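Am Anfang steht die Staffelei

Die Kunstwerkstatt im Haus Brokwood verleiht seit sechs Jahren Malausstattung an Schulen und Einrichtungen der Erwachsenenbildung. Ein Gespräch mit dem Leiter Koen Kramer über kleine Holzstaffeleien, ihre Pflege und die Frage, wann sich eine Reparatur lohnt.

Der Bestand der Werkstatt umfasst derzeit 30 kleine Staffeleien. Sie werden im März vollständig durchgesehen, bevor die Kurse des Frühjahrs beginnen. »Die Leinwände und Farben bringen die Gruppen meist selbst mit«, erläutert Kramer. »Die Staffelei kommt von uns, und sie muss stehen. Wenn sie bei jedem Pinselstrich nachgibt, malt am Ende niemand mehr gern.«

Geprüft wird liegend auf dem Tisch. Kramer legt dabei Wert auf eine feste Reihenfolge: zunächst die Gelenke, dann die Leisten, zuletzt die Auflage für das Bild. Der Vorgang dauert nach seinen Angaben fast zwei Minuten je Stück. Schadhafte Exemplare gehen an die Tischlerei Van den Broek, die das Haus seit seiner Gründung betreut.
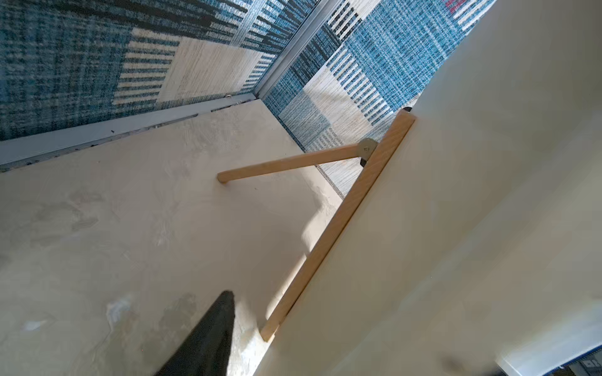 Helle Holzleisten mit kleinem Metallgelenk
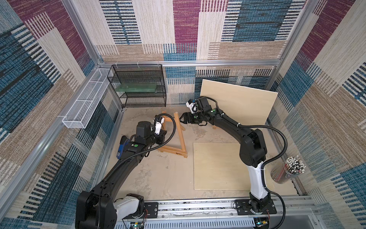 »Die meisten Schäden entstehen beim Zusammenklappen«, sagt Kramer. »Man drückt gegen den Widerstand, und irgendwann reißt das Holz an der Schraube aus.« In der Einweisung für Kursleitungen werde daher gezeigt, wie die Beine ohne Kraftaufwand geschlossen werden. Von Schmiermitteln rät er ab. Das Öl ziehe in die Leisten und hinterlasse später Flecken auf dem Papier.

Auch zur Oberfläche hat die Werkstatt eine klare Haltung. Farbspritzer werden abgewischt, aber nicht abgeschliffen. »Eine Staffelei darf nach Gebrauch aussehen. Die Schulen erwarten kein Ausstellungsstück«, so Kramer. Ersetzt werde ein Stück erst, wenn eine Leiste gebrochen sei oder sich verzogen habe.

Für das kommende Halbjahr ist eine Zusammenarbeit mit dem Kursprogramm Turemero vorgesehen, das Malnachmittage für Seniorinnen und Senioren anbietet. Kramer möchte hierfür leichtere Malplatten anschaffen — die Mittel sind beantragt, eine Zusage steht noch aus. Die Ausleihe ist jeweils am Dienstag geöffnet. Reservierungen nimmt das Sekretariat entgegen.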